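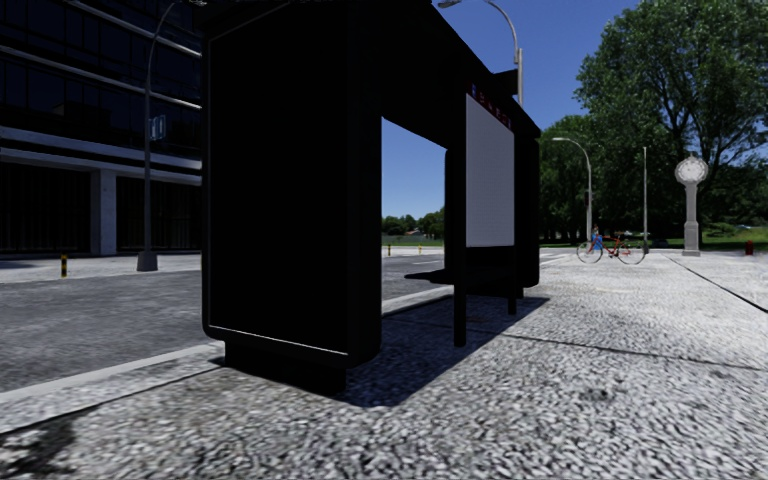

Bus shelter with the white board.

21st February

I finished "Lornuter" last night at a quarter past one, and today I have a headache and many opinions. I write them now, before I talk with Charmaine, because she speaks well and after one hour with her I do not know anymore which thoughts were mine.

It is a very long novel, 660 pages in the edition from Pridora, with small letters. I began it in December, stopped when my mother came to stay, and began again from the first page, so the opening chapters I have read two times. They are better the second time. At first I believed that the old surveyor was the main person, and I was annoyed when he died so early. Now I see that Kerstin Buschmann puts in his mouth almost everything the daughter will do later. He says at the breakfast table that a border is only a line which somebody was too tired to draw straight. I copied this sentence in the back of my notebook.

The middle is too slow for me. The family loses the mill, then there is the lawsuit about the mill, then the letters about the lawsuit. I counted on a visit from the brother to make some air in the room, but he comes only to talk about the lawsuit. I think a strict editor would take out all the letters except the one from the aunt, who is funny and mean and cannot spell.
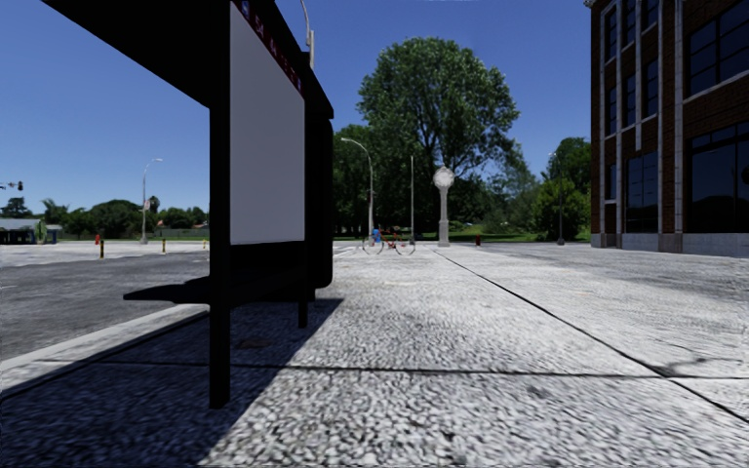
The shelter, seen from low down.

After the flood it becomes a different book. The last 98 pages I read without putting it down, only to make tea, which I then forgot. The daughter walks the old border with her father's chain and finds that the house stands on the wrong side of it, and she tells no one. The author does not explain why. I was waiting for the explanation until the end, and I was a little angry, and this morning while brushing my teeth I thought perhaps I would do the same as her.

What I want to ask Charmaine Engelbrecht: does she believe that the aunt knew? There is one small moment at the funeral, when the aunt looks at the fence and then asks for more cake. I read it as a yes. But I also read too much into cake, my husband says.

I looked for reviews after breakfast and found only one that was longer than a paragraph. The reviewer calls the style "plain." I do not agree with this. The words are simple, and for me this is a gift, I looked up maybe one word in a chapter, but the sentences turn in the middle and come out at another place than you expect. I tried to translate the flood page into my own language and after 3 attempts I gave up. It became correct and dead.
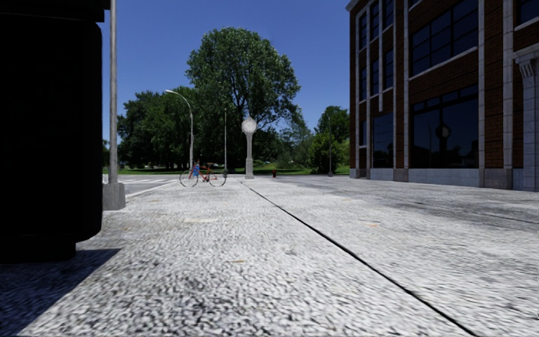
So I will try again tomorrow with only the first paragraph, and this time I will not look at what I did before.

I must also return the book to Charmaine, with the coffee mark on the cover. I should tell her about the mark first and then talk about the aunt. For the next one she wants the short stories by Buschmann, and I said yes quickly when I heard the word short.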